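From: the Trirholm workshop desk
To: robotics-planning list
Date: Sun 7 March
Subject: Re: Second arm, or spend it on the table?

Hello all,

Thank you for such a thoughtful note, and sorry it has taken me a few days to sit down with it. I'll quote the part I want to answer and then ramble a bit, as I do.

> We have 2,000 left in the equipment line and it has to be
> committed by August. The Revside people would sell us a second
> arm, refurbished, if we added a little from general funds. Or we
> could buy blocks, boards and spare tips and leave the arm count
> alone. What would you do in our place? Our sorting task is
> much like yours, small shapes on a flat board.

I have been on both sides of this, and I would leave the arm count alone for another year. When we bought our second arm from Adus we were so pleased with the price that we forgot to budget for anything to go under it. It sat on a shelf for six months while we scraped together the money for a perforated table, the bolts and brackets, and a controller that would talk to the old one. By then the warranty was half gone!

What has paid off for us is the dull stuff. Our pushing task runs on a plain black rod, a wooden board and a handful of plastic shapes in four colors, and I don't believe there is a thing in it that a small group couldn't afford.

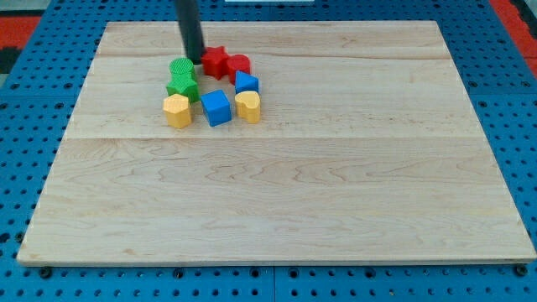

The shapes do get lost, mind you, and they get chewed up along the edges, so please put down more for replacements than feels sensible. We set aside 111 a quarter for blocks and tips and we have used nearly all of it every time. If you have a printer you can do it for less, but then you are paying in somebody's afternoons, and I would write that into the plan too.

If it were my 2,000, I'd put 1,000 into the table and a second board (so you can set one up while the other is in use), and keep the rest back for spares and a service visit. Baloch quoted us a fair rate for the visit and they were kind about our wiring – kinder than we deserved.

One more thing before I let you go. Do ask Revside whether the refurbished arm comes with its mounting plate. Ours did not, and the hole spacing was wrong for the table we had.

I'm happy to send our spreadsheet to anyone who wants it. It is messy but the formulas work.

Warm wishes from Trirholm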